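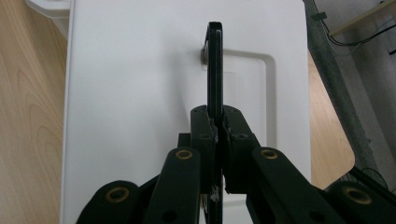
A slim black piece with fine ridges along its side, held upright over a white panel. Photo: Kurniawati Rahman

The spare parts room at the Keltano reuse workshop opened its doors again on Saturday morning after a month of sorting, and anyone who has ever kept a drawer of odd bits "just in case" would have felt very much at home there.

The room has been a feature of the workshop for years, tucked in behind the paint shelves, and regulars will remember it as a wonderful muddle of biscuit tins and bulging carrier bags. Shelf pegs, drawer runners, edging strips, lamp fittings, lids, trims, feet for sofas long since gone – they all ended up there sooner or later, and finding the one you wanted could take the best part of an afternoon (not that many people seemed to mind, with the kettle so close by).

All through October the shutters stayed down while everything was tipped out on to tables, wiped clean and looked at properly, one piece at a time. By the end the team had 1,194 parts in labelled trays, with a card on each tray saying what the part is, what it came off if that is known, and which shelf it lives on.

"I thought we would be done in a fortnight, I really did," said Marleny Ayala, who runs the workshop. "But you pick up some little strip and turn it over and you think, now I've seen that before, and off you go to look for its twin. We had some lovely long chats over those tables."

A good number of the pieces could be named straight away. Others were harder, and 75 of them have gone into what is now called the puzzle cabinet, a glass-fronted case by the door where visitors are invited to have a guess and leave a note. Three had already been named by lunchtime on Saturday, one of them by a retired kitchen fitter who spotted it from the doorway and was given a slice of ginger cake for his trouble.

The trays and most of the shelving came from Tridel, the storage shop on the ring road, which was clearing out an old display and let the workshop have the lot for £149. A second-hand workbench has gone in under the window too, so that people can bring a drawer front or a lamp along and try a part against it before taking it home.

Most small parts cost 30 pence, and larger ones are priced on the tray. Anyone bringing parts in is asked to put them in a bag with a note of what they came from, even if it is only "white cupboard, back bedroom", as that sort of thing helps a great deal at the sorting table.

The room will be open on Saturdays from ten until four. Marleny is also hoping to hear from anybody with old assembly leaflets or fitting guides they no longer want, and these can be left at the front counter at any time during opening hours. Dog-eared ones are welcome, and so are ones with tea on them.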